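Notebook, February 2024
Anime listings scraper

Spent the morning on the cinema listings again. Trokeck changed their page layout in January, so every anime film came through twice, once dubbed and once subbed, and our calendar looked ridiculous. I now match on title plus running time and that gets us down to 585 screenings, which I can believe!

Csonka is still a pain. Their late shows (anything after midnight) land on the wrong day, and 13 of them had to be moved by hand. I'd love to fix it properly – next week, maybe.

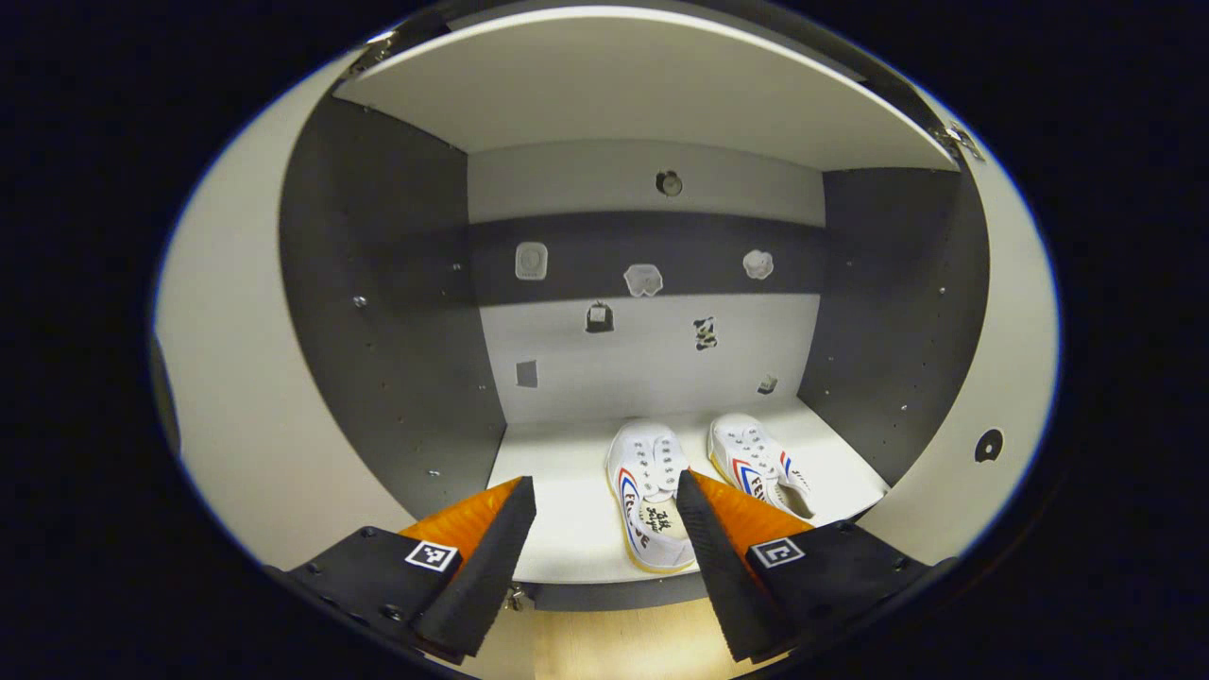

Still to do

Ask Dekis whether their 15 sites will all take the Prirnadier reissue or just the big ones. The press sheet says one thing and the booking page another.

Rerun the subtitle check. I changed the spelling rules halfway through, so don't trust the old output, anyone.

Poster thumbnails are coming out squashed on the mobile page. Haven't looked at why yet.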